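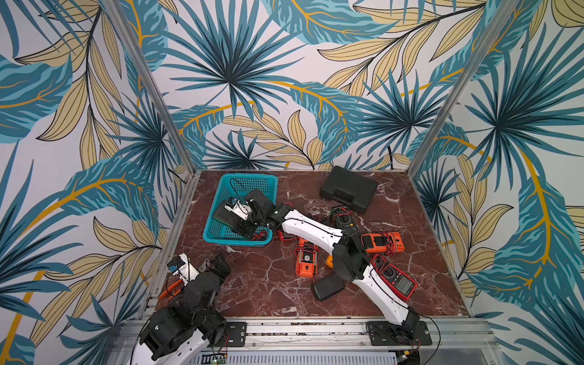
Figure 3. The Metelo bench during the tool-sorting chore, with the right arm reaching into the turquoise basket and several multimeters still out on the table.

4.2 Clearing the test bench

Of the chores we set up, clearing a test bench is the one that visitors to the lab most often assume must be easy. Anyone who has worked in a repair shop knows the job well: at the end of the day the meters go back where they live, the leads get coiled, and the pliers that wandered off are found and put away. It takes a person a few minutes and very little thought. We chose it partly for that reason, and partly because our partner shop at Potbridge asked us for it before they asked for anything else.

The setup in Figure 3 is typical of the harder layouts. Two arms share one rail along the front of the table, and the goods to be gathered differ a good deal in size, colour and stiffness. Meters of several colours lie at different angles, one of them on its side with its red wires coiled around the body, and another face up with its display showing. The marble-patterned surface and the leafy walls are there on purpose. In our earlier work at Ljungberg we used plain grey panels, and the policies we trained there fell apart the first time somebody changed the background, so we have favoured busy prints ever since.

We ran 1,439 attempts at this chore across 9 layouts, with 4 policies compared under the same starting conditions. An attempt was scored as complete only if every item ended up in the basket with no lead hanging over the rim. The second half of that rule was suggested by Henrique Vilela, who spent many years at a service counter before he joined us, and it turned out to matter far more than we had guessed. A rigid item by itself is no longer much of a worry. The arm finds it, closes on it and carries it over, and when the grasp is poor it usually recovers on a second try.

Leads are another story. A meter with its probes still plugged in behaves like two or more objects that happen to be tied together, and the policy tends to attend to only one of them. We often watched the gripper lower a meter very nicely into the basket while its red lead stayed behind on the table, hooked around a neighbour. Now and then the neighbour came along for the ride — an outcome our scoring sheet had no column for until Declan Brunton added one in November.

Using both arms helps, though less than we had hoped. When one arm steadies the wires while the other lifts the body, tangles are less frequent, but the arms must then agree on who goes first, and they spend a fair amount of time politely waiting for each other. The Wurnwood controller shortens these pauses by letting either arm give way early. Even so, it remains slower than a patient person with one free hand.

Would we leave the chore to the machine overnight, then? For loose tools and meters with the leads already removed, we would be fairly comfortable doing so, provided somebody looked over the table in the morning. For a bench left as people really leave it, we are not there yet, and we suspect that better handling of cable would bring us closer than any further gain in picking up solid things. Section 4.3 takes up the question of cable on its own, using the same table and the same basket.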